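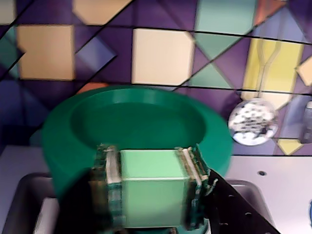 Häufige Fragen zur Sammlung Ferdale
Stand: 1. Mai 2025

Was ist Ferdale überhaupt?
Eine Sammlung von Vorführungen, aus denen ein Modell lernen soll, Dinge in einer Spielküche zu greifen, zu tragen und abzustellen. Ein Mensch steuert den Arm von Hand, die Rechner schreiben mit, und später soll das Modell so tun, als wäre es von selbst darauf gekommen. Die Auswertung läuft bei Athumani, gesammelt wird bei uns in Tavside.

Wie viele Vorführungen gibt es bisher?
720, davon 144 aussortiert. Wer das für einen hohen Anteil hält, darf sich gern einmal selbst an den Steuerarm setzen. Die aussortierten Durchgänge werden nicht gelöscht, sie liegen in einem eigenen Ordner namens »spaeter«, in den seit Januar niemand mehr hineingesehen hat.

Warum eine Spielküche und keine richtige?
Eine richtige Küche hat Wasser, Strom und Kollegen, die Kaffee wollen. Außerdem passt die Spielküche durch die Tür. Für das Modell ist eine Klappe eine Klappe, und die Griffe sind so klein, dass ein ungenauer Zugriff sofort auffällt.

Was zählt als ein Durchgang?
Von der Ruhestellung bis zurück in die Ruhestellung, dazwischen genau eine Aufgabe. »Topf auf die andere Kochstelle« ist eine Aufgabe. »Ein bisschen aufräumen« ist keine, auch wenn sie in der Liste dreimal auftaucht. Nach 60 Sekunden bricht die Aufnahme ab. Das klingt großzügig, bis man versucht, einen Teller in ein Regal zu stellen.

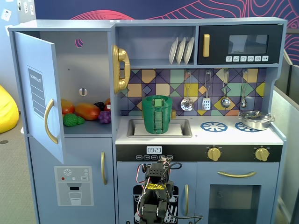
Wird die Anordnung zwischen den Durchgängen verändert?
Ja, und zwar bitte wirklich. Gemeint ist nicht, den Becher zwei Zentimeter nach links zu schieben und »neue Szene« anzukreuzen. Obst umräumen, Türen mal offen, mal geschlossen lassen, Gegenstände tauschen. Die Software Foller schlägt vor jedem Block eine Anordnung vor. Ihre Vorschläge sind gelegentlich physikalisch ehrgeizig; in dem Fall genügt die nächstbeste Lösung und ein Vermerk.

Darf ich einen misslungenen Griff korrigieren?
Einmal nachfassen ist erlaubt und sogar erwünscht. Das Modell soll sehen, wie man aus einer schlechten Lage wieder herauskommt. Beim vierten Versuch am selben Würfel lernt es vor allem Ihre Laune. Dann abbrechen und als »Fehlgriff« markieren.

Wie schnell soll ich den Arm bewegen?
Gleichmäßig und eher gemächlich. Erfahrene Leute werden nach einer Stunde schnell, unerfahrene werden hektisch, und in den Daten sieht beides ähnlich aus. Bei zügigen Schwenks liefert die Kamera am Greifer kaum mehr als Farbstreifen.

Sind verwischte Bilder also unbrauchbar?
Das ist die Frage, über die wir am längsten gestritten haben. Unsere Regel lautet derzeit: Unschärfe während der Fahrt bleibt drin, Unschärfe im Moment des Zugreifens führt zur Aussortierung. Im Betrieb fährt der Arm schließlich auch und wird dabei nicht alle paar Zentimeter für ein Porträt anhalten.
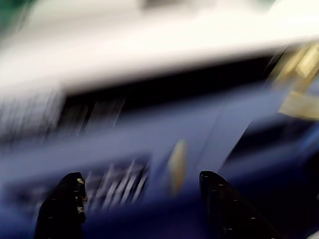
Upendo Kimaro hält die Regel für zu milde und schrieb uns dazu: »Wenn ich selbst nicht mehr sagen kann, worauf der Greifer zufährt, möchte ich das keinem Modell als Vorbild hinlegen. Schneidet wenigstens die schlimmsten Schwenks heraus.«

Der Einwand ist notiert. Wir haben 202 Durchgänge probeweise beschnitten und lassen beide Fassungen nebeneinander trainieren. Bis zum Ergebnis gilt die alte Regel.

Was trage ich bei der Beschreibung ein?
Einen Satz im Imperativ, ohne Wertung. »Stelle den Becher in die Spüle« ist gut. »Becher, endlich« ist verständlich, aber nicht gut.

Kann ich die Daten bekommen?
Auf Anfrage und für Forschungszwecke, vorerst ohne die aussortierten Durchgänge. Bitte angeben, ob alle Kameras benötigt werden oder nur eine – die Antwort »alle« ist zulässig, verlängert aber das Kopieren erheblich.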